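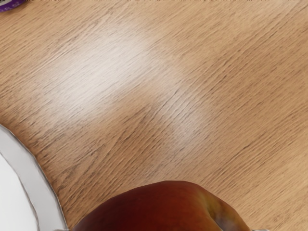
1/ Spent the week on the apple-to-plate task for the sim set. Current count: 412 episodes recorded, 147 kept. Notes on where the rest went.

2/ Biggest loss was operator hesitation. If the arm stalls above the object for more than 20 frames, the policy learns to stall too. We trim short pauses and drop the long ones.

3/ Second was reset logic. The apple spawned too close to the plate rim and some episodes counted as solved before the arm moved. Idris James moved the success check to after release. Old episodes were rescored, not rerecorded.

4/ Tabletop texture and light position are now drawn per episode. A glossy top with an overhead light puts a pale patch over the grain, and the first policy, trained on matte tops only, did badly on it. Glossy tops stay in.

5/ Wrist view is stored at the same rate as joint states. In March we logged them separately and matched timestamps afterward. Do not do this.

6/ Maritza Quispe asked about failed grasps. We keep 13 where the operator misses, backs off and tries again. They carry a separate tag so they can be left out of a run.

7/ Instruction strings are still too uniform. Nearly all of them say "put the apple on the plate." Kumiko Hosoda is writing variants, including ones that name the plate first.

8/ Next is the same task with the plate start pose randomized over the full table. Brulasico loader needs a patch before that, it still assumes a fixed plate.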